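Three Hundred Cups Before Lunch

Learning to make coffee, the slow way, with Agata Martinelli and her patient crew

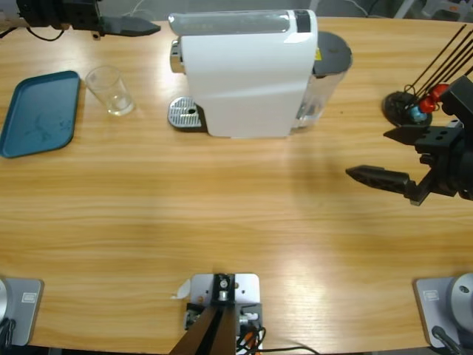 I had been told to come early, and I'm glad I did, because by nine in the morning the people at Rekemton are already deep into their work and a little short on conversation. Agata Martinelli met me at the door with a pencil behind her ear and walked me straight to the coffee table (that's what everyone calls it, though you'd never put your feet up on it).

The job that week was simple to say and rather long to do. Two robot arms had to learn to handle a glass and a capsule machine, and the way they learn is by being shown, over and over, by a person who steers them through the whole business. Each run is saved as one example. The goal for June was 328 good ones, and when I arrived they had 45 to go.

"Good" is the word they argue over, and they argue over it cheerfully all day long! Osvaldo Sanna, who did most of the steering while I was there, likes his runs smooth and unhurried. Benedetta Parisi would sooner keep a few clumsy ones, the kind where the fingers come in a bit too high and have to try again, so that the system sees how a person gets out of trouble. They had settled on keeping 14 of those, and Benedetta was still lobbying for more when I left.

I hadn't understood how much of the day goes to moving things by an inch. Between runs Osvaldo would shift the glass a little toward the machine, or turn the blue tray, or slide the tray off to the side altogether, and then begin again from the top. If the glass always stood in the same spot, he explained, the arms would learn the spot and never mind the glass. My own grandmother cooked that way, come to think of it, and heaven help you if you moved her salt.

They let me try one. Clear plastic and clear glass are hard to judge when you're working through somebody else's fingers, and I needed three tries just to close the gripper where I meant to. Agata threw out the first two and kept the third, with a note beside it that said "visitor, slow." I was prouder of that than I probably should have been.

After 30 runs they stop, stretch, and read through their notes together, and then Osvaldo and Benedetta trade places. I stayed for two rounds of it, and Benedetta was setting the glass back down for another go as I found my coat.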